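Chapter 4
Bottlenecks and the Trouble with Averages

Before you read this chapter, you should be able to:
Define throughput, cycle time, and work in progress (Chapter 2)
Read a simple process map (Chapter 3)

Key terms: rated capacity, actual output, bottleneck, starving, blocking, buffer, utilization

Opening Case: The Packing Line at Velwood

Velwood makes small kitchen goods and ships them from a single plant. One April, its managers bought a new sealing machine from a supplier called Rivis. The sales brochure said the machine could seal 300 boxes an hour. The old one was much slower, and the managers put the difference straight into the next budget as extra sales.

The extra sales did not come. The machine ran as promised whenever it had boxes to seal, and for long stretches of the day it had none. The filling station in front of it worked at the same pace it always had. Velwood had paid for speed in a place where it already had speed to spare.

You will find cases like this one in nearly every operations textbook, usually told as a story about foolish managers. We doubt that. The managers at Velwood read a number, the number was true, and they asked the wrong thing of it. Most of us would have done the same with the brochure open on the desk and a budget due.

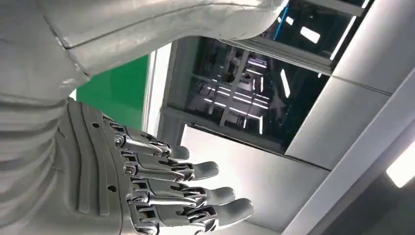 Figure 4.1 Jointed metal fingers with rounded gray tips.

4.1 What a Capacity Figure Says

Rated capacity is the most a machine or a station can turn out in a given time under the conditions its maker chose. Read that last part again. The maker chose the conditions. The boxes in the test were probably all one size. The operator had probably been trained by the people who built the machine, and the test may well have ended before anything had time to jam. A rating of this kind is a ceiling, and ceilings are seldom where the work gets done.

Actual output is what leaves the station during real hours on a real floor. It includes the wait for parts, the shift change, the roll of tape that ran out, and the rework. When someone hands you a capacity figure, find out which of the two you are holding. If the answer is vague, treat it as a rating.

There is a second problem, and it gets less attention than it should. A station's capacity tells you very little about the line it belongs to. Stations in a row depend on one another, and a line can move no faster over the long run than its slowest station. That station is the bottleneck. Speeding up any other station makes that station look better in a report and leaves the output of the line where it was.

Stated that baldly, the rule sounds too simple to need a chapter. It would be, if bottlenecks stayed put and came with labels. They don't. A line that makes two products may have one bottleneck on the days it runs the first and a different one on the days it runs the second. A station can be the slowest in the morning and have time on its hands by late afternoon. Consultants like to draw the bottleneck as the neck of an actual bottle. We have never been fond of the drawing. Glass keeps its shape.

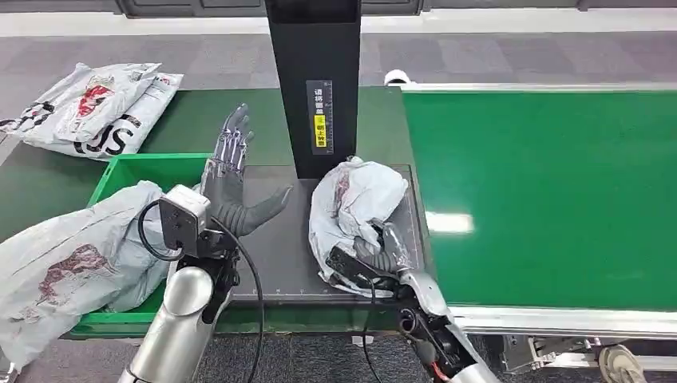

Blocking and starving are the two ways a station loses time through no fault of its own. A starved station has nothing to work on. A blocked station has finished its work and has nowhere to put it. Both show up in the records as idle time, and records rarely say which kind. Consider the long green conveyor belt in the photograph and the dark gray work platform at the end of it. If a belt laid out like this one feeds its platform faster than the platform can be cleared, goods back up along the belt, and whatever loads the belt will sooner or later have to stop. A manager looking only at the loading end would see an idle station and might blame the people there. The cause would be at the other end.

A buffer is stock held between stations so that a short stop at one does not spread to the next. Buffers work, up to a point. They also hide things. Thongdee, a maker of canned sauces, kept such large buffers between cooking and canning that 10 separate stoppages in the cooking room went by before anyone downstream noticed there was a problem. The company's monthly report for the period described the line as stable.

4.2 The Average Day

Suppose a line turns out the same average number of units each month. Does that make it a steady line? Many reports treat the question as settled once the average is printed. It isn't. An average made of one very good week and several poor ones looks the same on paper as an average made of ordinary weeks, and the two lines need very different kinds of help.

Vollgate, a parcel sorting firm, compared its depots by average parcels per shift and gave a bonus to the best one. The winning depot handled mostly small, flat parcels. The others did not. We will come back to Vollgate in Section 4.4, after you have the tools to redo the comparison on fair terms, and you may be surprised by how little the ranking can support.

As you work through the sections that follow, keep a pencil near every number. Write next to it who measured it, over what period, and at which point on the line. Some of the figures in this chapter will pass that check. A few were chosen to fail it, and we have not marked which.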